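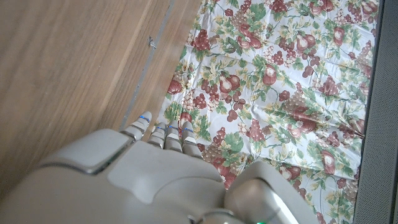

The Good Tablecloth

Every family I know owns a tablecloth that is too nice to eat on. Ours lived in the bottom drawer of my grandmother's sideboard, wrapped in tissue paper, waiting for company of a quality that never came to Fledwood. It got out twice while I was growing up. Both times there was gravy.

I mention it because tablecloths are back, according to the people who sell them. Benedicta Agyeman has run a linen stall at the Vistside market for long enough to have watched them go away in the first place. For years she moved napkins and tea towels and kept the big cloths folded under the counter like something slightly shameful. Last December she sold 152 of them, mostly florals, mostly to people under forty.

"They ask me if they have to iron it," she told me. "I say no. Then they ask me if I iron mine." She does, on Sunday nights, with the radio on, and she would prefer I didn't tell her customers.

The prices cover a lot of ground. A decent secondhand cotton costs about what you'd pay for lunch. At the other end is Medeiros, a shop with very low lighting, where I was shown a hand-hemmed cloth for $370 and allowed to touch one corner. I asked how it handled red wine. The assistant looked at me the way a vet looks at a man who has asked about chocolate.

Clotilde Riviere takes the opposite line. She rents linens for weddings out of an old bakery, owns 1045 cloths and is sentimental about none of them. Cold water first, she says, then soap, then leave it alone overnight. Salt on wine is a party trick. Candle wax goes in the freezer, cloth and all, so clear out the peas.

Her own kitchen table has a faded print with a burn in it, which she covers with the fruit bowl.

I went home and took my grandmother's out of its tissue. It turned out to be six inches too short for my table, with a brown mark near the hem that I'm fairly sure was me, at eight. We had soup on it that night – tomato, since I was feeling reckless – and it's been in the wash twice since.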